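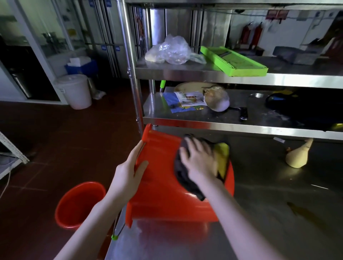 March 4, 2021
Grelen kitchen notebook, wash-up and storage

Bucket day! I've been putting this off since we moved the brine trials over from Eynon, and Gwion Morgan finally left me a note on the clipboard that just said "buckets?" so fair enough. The Trusen batch goes in tomorrow morning and I want everything clean tonight, left upside down on the rack and properly dry before a single cabbage goes near it.

Same routine as last time: warm water, a squirt of the plain dish soap, then 30 minutes with baking soda paste if there's still any smell. I sniffed the lids first (glamorous job) and two of them still had garlic in them, so those are soaking in the small sink. Please don't pull them out early, whoever is in before me.

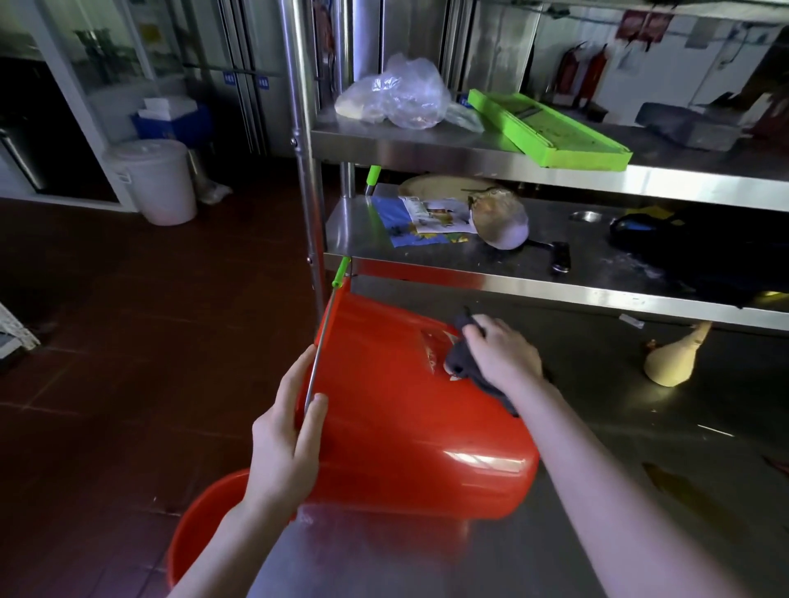 Labels are my real gripe. The old Grekoren stickers never come off in one piece, and if you go at them with a scraper you scratch the plastic and then the next batch hangs on in the scratches. Cadi Meredith swears by cooking oil left on for a bit, then a rag. On the red buckets I stuck with the gray cloth, working over the side with the faded white-and-red label, and I hold them by the wire handle so they don't skate around on the steel. If we can't read what's on a label we should be writing batch numbers on tape anyway. Next ones are 266 for the cabbage and 996 for the radish, don't ask me who picked the numbering.

Salt: 200 grams weighed out for the first bucket, in the tub with my initials on it.

Still to do: shelves over the worktable need a sort (the green slicer should live in the drawer, blade guard on), order more tape, ask Cadi if she wants the spare lids back before May.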